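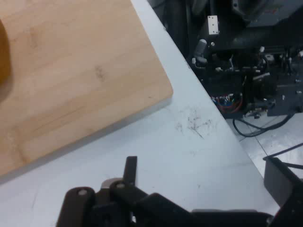 Soup lunches are back at Sillcombe hall

After a long summer of sandwiches, we are so pleased to say that the soup lunches return this September, every Friday from noon until 2 — and yes, there will be seconds for anyone who fancies them (there usually are!). We served 83 bowls at the last one before the break, which was a record for us and a bit of a squeeze on the benches, so we have borrowed three more tables from our friends at Skudbridge.

The first pot will be leek and potato, with a spicy lentil one beside it for those who like a little warmth. Bread comes from the bakery at Rilosholm as before. If you have a glut of carrots or onions on the allotment we would love them, and you can leave them in the porch any time after nine. Pay what you can, and do bring a neighbour.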